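Início | Filmes | Séries | Quadrinhos | Boletim

13/3/24, por Redação

Quem acompanha a gente desde os tempos do primeiro Dundamach sabe o carinho que temos por essa saga (e o quanto choramos no final!), então foi uma alegria receber tantas cartas, 146 até ontem à noite, sobre a terceira temporada, que estreia em abril.

A dúvida de quase todo mundo é a mesma: a cidade de Homavden vai aparecer de verdade ou fica outra vez só na conversa dos personagens? 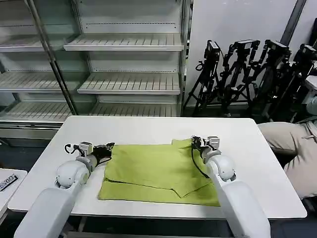

Nos quadrinhos ela surge na página 297, quando a nave Fivon pousa no gelo e a capitã Stöcker reconhece o farol da infância. O segundo episódio já tinha mostrado esse mesmo farol num mapa, bem rapidinho, e eu aposto que ele volta logo na abertura. Quem quiser reler antes, o volume dois ainda se acha nos sebos.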